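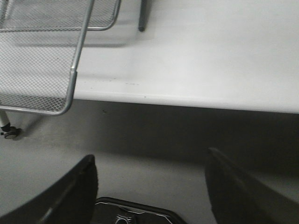
Reading time: 2 minutes

Workplace Order, Unit 2: The Table and the Trays
Handout prepared by Diệp Mạch, revised 15 August 2024

In the first unit we discussed the drawers and the labels. Now we come to the table itself. Please read these notes before the practical hour and bring them with you.

2.1 The surface

A white table is a strict teacher. Every crumb and every dark speck can be seen on it, and for small parts work I prefer it to a wood pattern. Wipe from the back toward the front edge and hold the cloth under the edge to catch what falls. Lift the trays before you wipe. Many students clean carefully around them, and then the dust stays in a line exactly where the tray was standing.

Keep the feet of a tray inside the front edge of the table. A corner that hangs over the edge will sooner or later meet somebody's sleeve.

2.2 Wire-mesh trays

The stacked mesh tray was made for letters, but it serves well for parts in work. You can look through the sides, and the dust does not collect on the floor of the tray so much. It has also weak points. Small screws and washers can stand in the openings of the mesh, and thin wire ends get caught. Such things belong in a closed plastic tray with a rim.

We use one level for one job. If the job is a push button, then only the push button lies on that level, with its contact block attached.

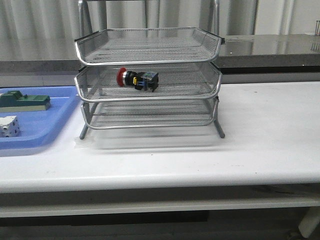 An empty level should stay empty until there is a new job for it. In the March group we had the habit to put "only for a moment" a pen, a receipt, a cable tie on the top level, and after 16 days Tín Hồ needed a whole lesson to sort it out.

2.3 The plastic tray

Terminal blocks, sockets and other loose components go in the shallow plastic tray. It stands beside the mesh tray, on the side of the hand that you do not write with. Do not pile the parts - each one should lie on the bottom of the tray.
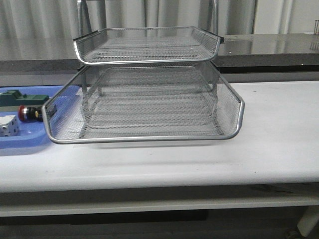

Fig. 3. Mesh desk tray with the light-blue plastic tray to its left.

2.4 For the practical hour

Work in pairs. Clear your table completely, wipe it, and set up both trays as in 2.2 and 2.3. Then change places with another pair and write down what you would move. Half a page is enough. Give your notes to Nhàn Tô before you leave the room.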